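Student project report – Working rules for the medical supply sorting cell
Group 2: Alvar Haugen, Joar Åberg
Submitted 2024-11-27

4. Rules we wrote for the cell

The Walden lab already had a general safety sheet, but it covers the arm and says very little about what the arm picks up. Our task was to write the missing part for sealed single-use supplies such as syringes, tubing and gauze pads.

The first draft was too long. Skiken, our partner for the project, asked for a version that fits on one page, so we cut it down to these points:

Load the tray by hand with the arm stopped. Keep syringes and tubing on one side and gauze on the other.
Grip packets by the flat backing where possible. Do not close the fingers on a needle cap.
Start every new item type at the lowest force setting and log each change.
A packet that has been dropped or squeezed out of shape is marked as training stock and never goes back on a shelf.
Wipe the fingers after every 200 picks. 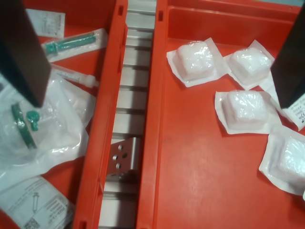 The rule about gripping by the backing caused the most discussion. Alvar wanted it to be a fixed requirement. Joar pointed out that a loose bag has no backing to grip, so we kept "where possible" and added a note for bags – approach from above and lift slowly.

We planned up to 1000 logged picks before the rules are reviewed in December. The log sheet is in appendix 2, and the wording of the force rule is still open.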